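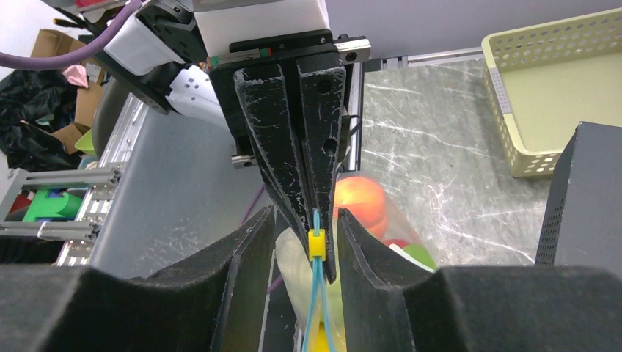
A yellow plastic clip and two light-blue cords.

Give Me Back the Knot

My building in Plarkinell replaced its window blinds in March. The old ones had a cord you wound around a hook. The new ones have a cord, a clip, a second clip to keep the first clip in place, and a folded sheet of paper with 16 diagrams on it. I have lived with them long enough to form an opinion, and my opinion is that we have given up on knots too easily.

I should say that I was never any good at knots. My uncle Gervásio Coutinho could tie a mattress to the roof of a small car so that it stayed there through two mountain passes and a ferry crossing, and he tried to teach me when I was nine. I learned one hitch, which I still use for everything, including a few jobs it is plainly wrong for. But I have the one hitch. It weighs nothing, it doesn't get lost in the drawer with the batteries, and it has worked on every piece of string I ever met.

Compare the clip. The clip fits one thickness of cord. It came with the thing you bought, and when it snaps you can't buy another one, though you can buy the whole thing again. I called Biltach, who made our blinds, and a very pleasant person told me that the clip was not sold separately but that a replacement kit was available for 30 dollars. The kit included a headrail. I have a headrail. I asked what people usually did, and there was a pause, and she said, in a lower voice, that her mother tied hers.

Her mother is right. I think most mothers are right about this.

The case for the clip is that anyone can use it. I've heard this from my neighbor Keerthana Mathew, who works in packaging and takes these conversations more seriously than I deserve. She says a knot is fine if you have two good hands, decent eyesight and an uncle. Her father has arthritis, and he can open a clip with the side of his thumb. I had no answer to that and I still don't. He should have his clip, and it should be a good one, and somebody should sell him a spare.

What bothers me is everybody else. My jacket has six of these things on it. I don't know what two of them do. There is one at the back of the neck that adjusts the hood, presumably for people who go out in the rain with a second person walking behind them. My laundry bag has one, my sleeping bag has one, and the bag that my sleeping bag came in has one that slides open whenever it is looked at. Shoes have them now. A grown man I respect, Toàn Võ, showed me his running shoes and told me he hadn't tied a lace in almost a year, in the tone people once saved for cigarettes.

He timed it for me, too. The clip saves him a few seconds a shoe. I asked what he did with the seconds and he said he was usually looking for his keys.

I know how these arguments go. Someone will write in to say that people complained about buttons, and about zippers after that, and that I am probably wearing a zipper. I am. It's stuck. I have been wearing this sweater since breakfast and may be buried in it.

Meanwhile the bedroom blind gave out last week, clip and all. I used my hitch. It looks terrible, and the building manager, Urszula Krawczyk, has left a note asking me to restore the window to its original condition. I've written back asking which original she means.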